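How to request a correction in your vaccination record

Updated 8/29/24

If a date or a dose is wrong in your record, you can ask the clinic to correct it. At Hutetti clinics you do it in the Rinent portal, and it takes two forms.

Open Rinent and choose My record, then Immunizations. Find the wrong entry and write down its entry number - you will need it in both forms.

Fill in the correction form first. The comment field accepts only 300 characters, so write short sentences. After this, attach your proof, for example a scan of the paper card. Files bigger than 100 MB are refused without any message.

The second form is the identity form. Sign it and press Send.
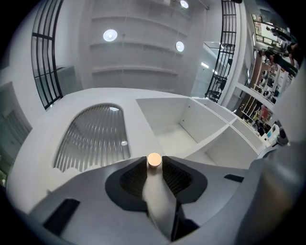 A small round beige piece between two black finger pads.

The answer comes to your portal inbox. If the entry was made before October of last year, write to the Faulkner office instead.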